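The email from Festetti had "sorting cell" in the subject line and a stock photo of people smiling at a conveyor. We were told it would take the boring part of the job away and leave us the interesting part. I have packed and sorted tableware for long enough to be suspicious when somebody upstairs tells me which part is which.

What the work comes down to is a heap of thin things lying every which way that has to end up standing in a holder. Sticks, spoons, the odd handle that rolls under everything else. You learn to pull from the side so the rest doesn't slide.

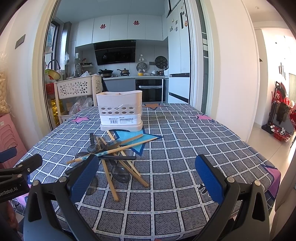

Why is sorting utensils hard to automate?
Thin items cross and hide each other, and moving one shifts the others, so the machine has to look again after nearly every pick.

The vendor, Zilow, put up a slide claiming 600 pieces an hour. I asked what happens when two sticks come up together. The rep said that was an "edge case." On my shift that's the first ten minutes. Ngaio Rakena, who has the bench next to mine, asked who would be standing there to clear it, and the room got quiet in the way it does when the answer is one of us.

I'm not against the thing. My wrists are 49 years old and they would love a rest. But in January we had 39 people on the floor, and the plan we were shown has 3 "cell attendants" per shift and a paragraph about redeployment with no job titles in it. I read that paragraph several times — it gets shorter each time.

Adjoa Ayaaba went through the same business at Verbeke before she came to us. Her old team kept most of their jobs, she says, but the jobs changed. More waiting, more watching a light, and then a rush when it jams. The pay stayed where it was. She missed being able to talk while her hands were busy, because with the cell you have to keep your eyes on it.

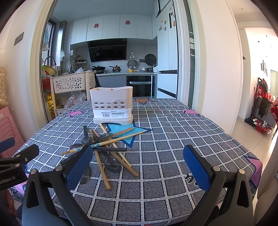

Who should teach the machine how the work is done?
The people who do the job now, on paid time, with their share of the work written into the agreement before it starts.

I put that second point to our supervisor and she wrote it down, for whatever that's worth. The next meeting is supposed to cover training hours and who signs off when the cell is wrong. I've asked for the jam rate from the Cunen site too, in writing, from a normal week and not from a demo day. So far I have another email with the conveyor people in it.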